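Notebook: common room table, refit and snack tray
February, started 09:40

Carried on from the last entry. The white table from the Wellham room is staying here. Top wiped down twice with the mild cleaner, then with plain water. The ring mark on the window side has faded but not gone. Leave it alone, the stronger stuff dulled the test patch underneath.

Height checked at four points with the steel rule. Floor to top is 843 mm at three of them, 841 at the fourth. Packed that foot with card for now. Éabha Lenihan has proper felt pads on order from Fakhoury.

Tray
The old round bowl is retired. It slid whenever anybody leaned on the table, and small items ended up under the rim. Replaced with the hexagonal beige one, shallow, raised rim. Weight empty 585 g on the bench scale, which is enough to keep it put. Tried it at the edge first and it got knocked by sleeves. Moved towards the middle and left there.

Filling
Mixed wrapped sweets and bars only. Nothing unwrapped, nothing with a paper twist that comes undone. Éabha wanted the tray full to the rim. Tried it: the top layer slides off as soon as a bar is pulled from underneath. A small pile with bare tray round it behaves much better. Bars go in first, crossed over each other, small pieces at the ends. Refill from the Storari tin in the tall cupboard, second shelf. Tin was almost empty at 11:15, and I have added it to the shopping list.

Budget line for sweets and tea is 10 a month, from the same pot as the milk. Last month went over by one bag.

Opening in the top
Round, goes down into the table. Crumbs collect round the lip, so brush towards the hand and not inwards. The Plisolon liner we were sent is too wide by a few millimetres and will not seat. Did not force it. Returned to its box, box is on the windowsill with the docket. Order number ends 1,000 if anyone rings about it.

To do
Felt pads when they arrive, then measure the fourth corner again.
Measure the opening properly, top and lower down, before replying to Plisolon.
Find the lid for the Storari tin.
Ask Éabha whether the Wellham room wants the old bowl. If not it can hold the spare keys.

Stopped 12:20. Cleaner and cloths are back under the sink.
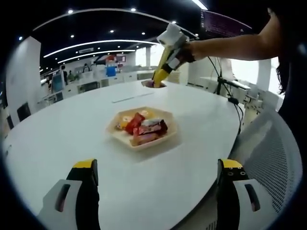 Common room table: hexagonal tray with wrapped sweets, round opening towards the far edge.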